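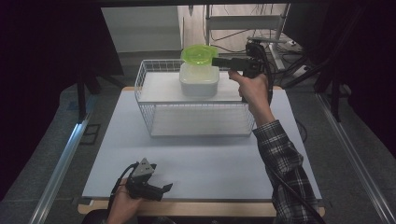
About Us

Hi, and welcome! We're Ondthorpe, a small company in Drusbridge that collects hand-made examples for people who build learning robots. Somebody wants an arm that can lift a lid or put a box back on a shelf, and before the arm can learn any of that, it needs to see the job done, over and over, by a person who already knows how. We're those people. We pick things up and put them down for a living, and I've never had a job I talked about more at dinner.

I run the place and I write this page, which is why it sounds like me and not like a brochure.

How we got going

I came to this from kitchens, of all places. I spent years packing, stacking and labeling before I ever touched a gripper, and when a friend asked me to try out a pair for an afternoon I stayed until the building closed. We started in October with one table, one basket and a spreadsheet that I'm still a little embarrassed about. Our first real customer project was called Ritchie, and it was all kitchen stuff: containers with lids, things that nest, things that ought to nest and don't. I learned more about lids from Ritchie than I'd like to admit (the snap-on ones are the worst, and yes, I have favorites).

After Ritchie came Homberg, which is the bigger one and still going. Homberg is about placing things on, in and under other things. A wire basket with a panel on top is a perfect little shelf for that, so we get a lot of use out of ours.

What a day looks like

You hold a gripper in each hand and do the task as if the grippers were your own fingers. Everyone squeezes too hard the first day! The trick is to slow down just enough that the motion is clean, but not so much that you start moving like somebody pretending to be a robot. We want the normal way a person does it, little corrections included.

One task gets 30 takes before we change anything. Then we move the basket, or turn the container, or start from the other side, and go again. A full set for Homberg is 90 takes, and after that you get up, stretch, and do something that has nothing to do with containers. Two people share a station, one on the grippers and one on the notes, and they swap when the set is done. I find the notes harder, to be fair. You have to catch the take where the lid got bumped or the container ended up crooked, and write it down in words that will make sense to a stranger months later.

We keep the fumbles, by the way. People who visit are always surprised by that. If you miss a grab and then recover, that's a useful example, and it gets its own tag so the customer can decide what to do with it. The only takes we throw out are the ones where a cable got snagged or somebody forgot what the task was (it happens, usually right before lunch).

The tools

Our grippers are working tools and they look like it. The tape on the fingers gets creased and scruffy along the edges with use, and everybody here has opinions about how to wrap it. Mine is that you go slowly around the inside face and don't try to save tape. Before each set we open and close both hands over the bare tabletop and have a look at the fingers from the gripper's own camera. A flap of tape in the wrong spot is easy to miss when you're looking down from above, and it's a lot less annoying to find it before take one than after take 60-something.

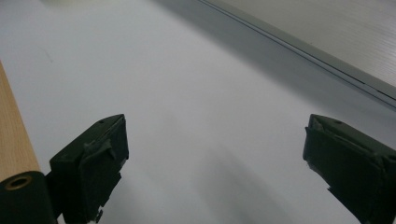

Gripper's-eye view of the taped fingers, open over the white tabletop.

We like a plain background and a clear table, but we don't fuss over making every session look identical. Light changes, things get set down nearby, sleeves are whatever you wore that morning. A robot is going to meet all of that sooner or later, so it may as well meet it in the examples.

Who we work with

Mostly small teams who have a robot and a question and not enough hands. Some send us a full task sheet. Some send us one sentence and a lot of enthusiasm, and then we write the sheet together, which I really enjoy! We'll ask you what counts as finished, what the robot should do if it drops something, and whether left and right hands matter. If you don't know yet, we can do a short trial set first and you can look at it before deciding on the rest.

We're happy to say no, too. If a job needs a thousand different objects by next week, we're the wrong shop and I'll tell you so on the first call.

Working here

You don't need a technical background. Our best people on the grippers have been patient, a bit fussy, and good at noticing when something is a hair off from last time. Knitters do great. So do people who have worked a bakery counter. Training takes 2 days: the first is all practice and nothing gets kept, and the second is real takes with somebody sitting beside you. Bring a sweater, wear comfortable shoes, and tell us if your wrists get sore, because we'll switch you over to notes without any fuss.

Come say hello

If you're in Drusbridge you're welcome to drop in and try the grippers yourself. Write ahead through the contact form so we can keep a station free for you. Kids are fine, as long as they don't mind sharing.

Page last updated May 30, 2021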